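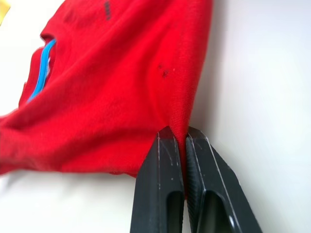
Pivton Project Assessment: Frequently Asked Questions

What is project assessment?
Pupils in Years 9 and 10 at Culton School are marked on one long piece of work in place of the February written paper. The work counts for the same share of the yearly mark as the paper did.

Which subjects are covered?
History, geography and design. Mathematics and the sciences keep their written papers.

How is the work marked?
Two teachers mark each project separately against the Pivton scale, which runs from 0 to 100. If the marks differ by more than ten, a third teacher marks it without seeing the first two. The final mark is the mean of the two closest.

How long should the written part be?
The limit is 1,000 words, including captions and footnotes. The source list is not counted. Markers stop reading at the limit.

Can pupils choose their own topic?
Yes. The topic form must be signed by the subject teacher before work starts. A topic may be refused if it repeats one the pupil has already handed in.

May pupils work in pairs?
In design only. Each pupil hands in a separate written part and receives a separate mark.

How many pupils took part last year?
251 pupils across Culton and Tikilgate. Rawashdeh College joins this year and will use the same scale.

What happens if work is late?
Ten marks are taken off for each school day. Work is due by 4 pm, and an upload that finishes after that time is treated as late. Extensions are agreed in advance with Hòa Hoàng.

Can a mark be challenged?
A request for a re-mark must be made in writing within five school days of results. The new mark stands, even if it is lower.

Is help at home allowed?
Parents may discuss the topic and point out spelling mistakes. They should not write or rewrite any part of the text.

Who should I contact?
Diễm Lương for questions on marking. Hòa Hoàng for deadlines and topic forms. Both can be reached through the school office.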